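Tips for your first gripper build: getting into the gap beside the bed

If your home robot can reach into the narrow space next to a nightstand, it can reach into just about anything! I've had the Winine arm going since March and the bedside corner is still my favourite place to try things out. A few tips from the build so far.

Print the fingers in matte black. Glossy ones throw bright spots into the wrist camera and you'll spend your evening chasing them.

Put a slot through each finger. You save a bit of plastic and (the best part!) you can see the floor through the gripper while you're lining it up.

Close the fingers fully before you go in low. An open pair will hook a coiled phone cord every time, and a coiled cord pulls back harder than you'd think.

Leave the cables where they normally live for your first slow runs. Power bricks, plugs, phone leads, the lot. Tidy floors teach you nothing about your turning room.

Drawers: pull them out and measure again. My Skundlow notes had the clearance with the drawer shut, and I lost 28 mm I was counting on.

Felt pads under table legs are worth checking before each session. A nudge from the arm can shift a light table, and then your saved positions are off.

Save your positions often. I'm up to 576 and have gone back to old ones more than I'd like to admit. Name them by furniture, too, so "round table, low" and so on. Numbers alone mean nothing a fortnight later.
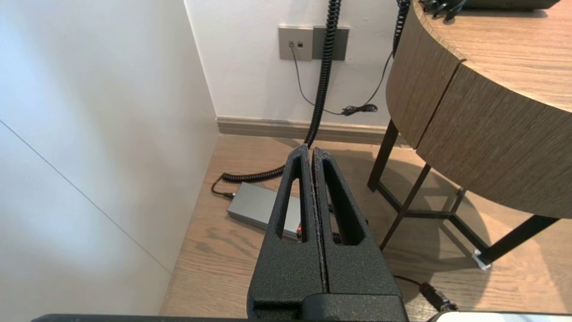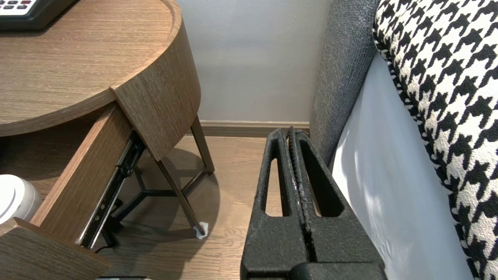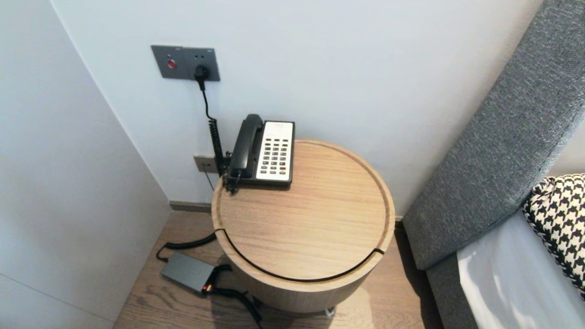 The bedside corner and its round table.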